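Fekcombe kitchen lab sets its robot budget for the coming year

The Fekcombe kitchen lab has settled on its equipment plan for the coming year, and after a good many long afternoons of talking it over, the people who work there sound pleased with where they ended up. The plan covers robots, spare parts, dishes (yes, dishes have a line of their own) and the kitchen fittings the machines practice on, and it takes effect in September.

The biggest decision was to hold off on buying another full robot until the spring. Two suppliers, Zevon and Jiner, had both put in offers, and the lab liked things about each of them. Zevon came in lower on the purchase price, while Jiner's offer included 4 years of service visits, and anyone who has waited weeks for a wrist joint to come back from repair will understand why that got so much attention. In the end the lab asked both firms to quote again with the service costs written out in full, so that the two could be laid side by side.

What the lab will buy right away is less glamorous but probably more useful day to day. There is money for eight replacement hands, a better supply of straps and connectors, and a second set of grippers so that one set can be out for maintenance without stopping work. The plan also pays for 314 pieces of tableware in a mix of shapes and weights – cups, plates, small bowls and so on – to be delivered in batches over the year.

Dish handling stays at the center of the program. Cups and plates are a fine test of a hand, the lab's notes explain, and they make it fairly easy to compare one piece of equipment with another before any money is spent.

Robot work at the kitchen counter and sink:
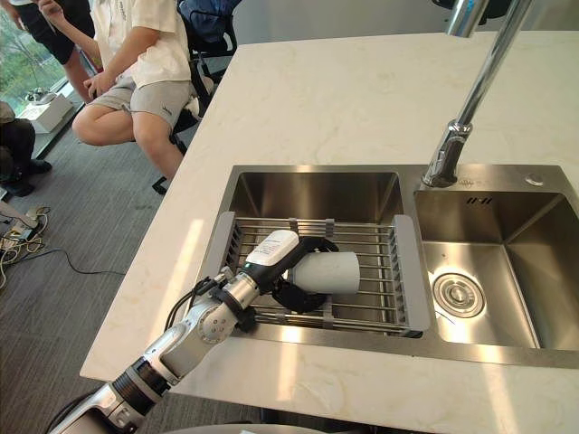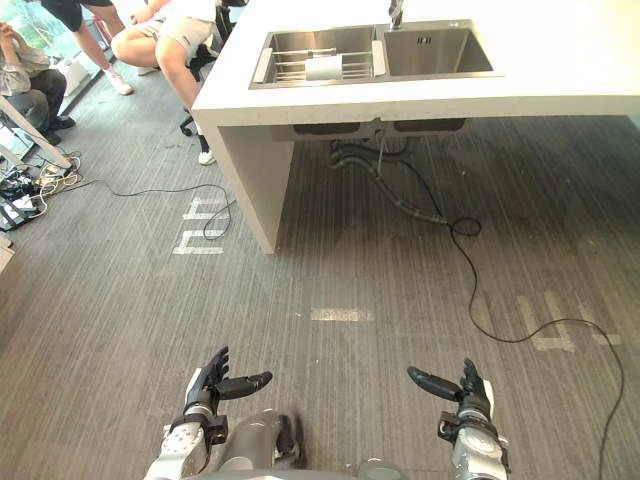
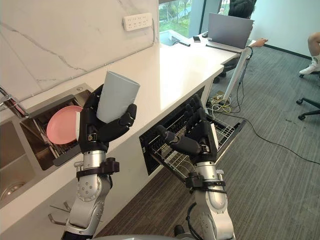 Mudaliar, the planning firm that helped put the numbers together, recommended keeping 50 percent of the repair fund untouched until the new year, and the lab has agreed to do just that. In past years the fund was mostly gone by winter, and small orders had to wait their turn behind bigger ones, which made for some long and rather quiet weeks.

Floor space was the other thing that took up a lot of talk. A second kitchen island is on the wish list, along with a proper run of cable channels, but both depend on what the spring quotes look like. The lab would dearly love to have the island first – it would let two teams work at the same hour of the day – though the cable channels are cheaper and could be fitted in a morning.

Revised offers from Zevon and Jiner are due in February, and the lab expects to choose between them in March.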